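Speaker notes – Reading arousal levels in kennel dogs
Dumdale Shelter Staff Day, June 2021

Slide 1. Title. Leave it up while people sit down. Mention that handouts are at the back.

Slide 2. Define arousal. It is a level of activation and says nothing by itself about mood. A dog can be highly aroused and friendly, or highly aroused and afraid. Staff tend to write "excited" on the kennel card for both. Ask the room what "excited" means on their own cards. Wait for answers.

Slide 3. The Huvumar scale, 5 levels. Level 1 is asleep or resting with eyes closed. Level 3 is alert, will take food, responds to name. Level 5 will not take food and does not turn to a handler's voice. Stress that the scale scores behavior only. No guesses about breed or history.

Slide 4. Sample. We scored 64 dogs at the Henriques site. Each dog was scored four times a day by staff who had not handled it that morning. Feeding time was left out on purpose – scores there were high for nearly every dog and told us little.
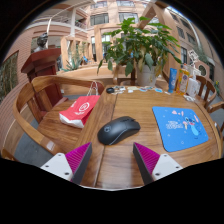 Slide 5. Where to fix the gaze when scoring. Stand side-on, 3 meters from the kennel door, and look at the floor in front of the dog. Direct staring raised scores by a full level in some dogs. For the demo, have everyone pick one small object on a table, such as a black computer mouse, and keep their eyes on it while reporting what they notice at the edge of their vision. Most people pick up movement well and color badly. Allow one minute.

Slide 6. Results. Highest scores came in the half hour after cleaning. Dogs moved to the outdoor run before cleaning scored lower on return than dogs shifted to the next kennel. Do not claim a cause. Run order was not randomized.

Slide 7. Recording. Scores go in the Fovix sheet, one row per visit. Leave the cell blank if the dog was out – do not enter zero. Last year's zeros had to be removed by hand.

Slide 8. Next round starts in September. Sign-up list is by the door. Take questions.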